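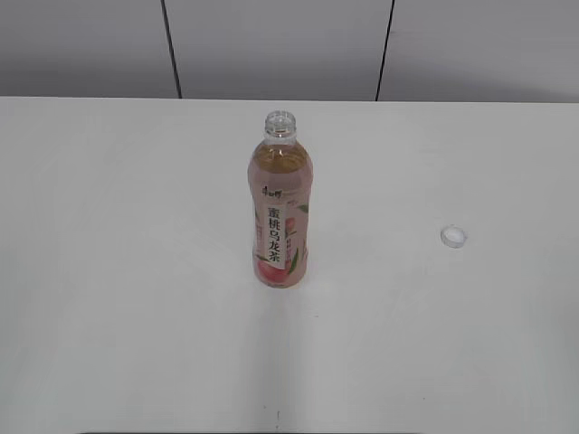 Last edited Saturday, 4:36 pm

peach oolong thread, go. grabbed one at the Guerra mart in Cisstead. bottle 4 this month, dont judge

cap off first — let it sit a min. smells like peach rings

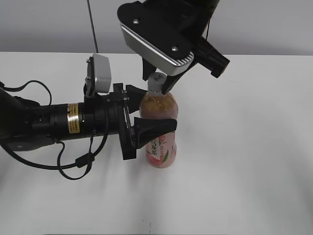 white cap, pink tea

ok the color. way more amber than the label lets on
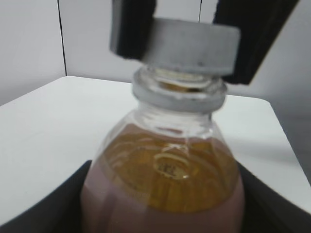

honey color up top

not too sweet!! Garkomstead store wants 336 for a case of these, no thanks
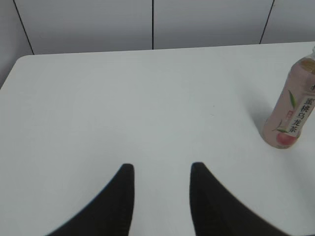
Verdict — still my fave bottled tea. Pink label on a plain white table looks kinda fancy tbh. Trying teh jasmine one next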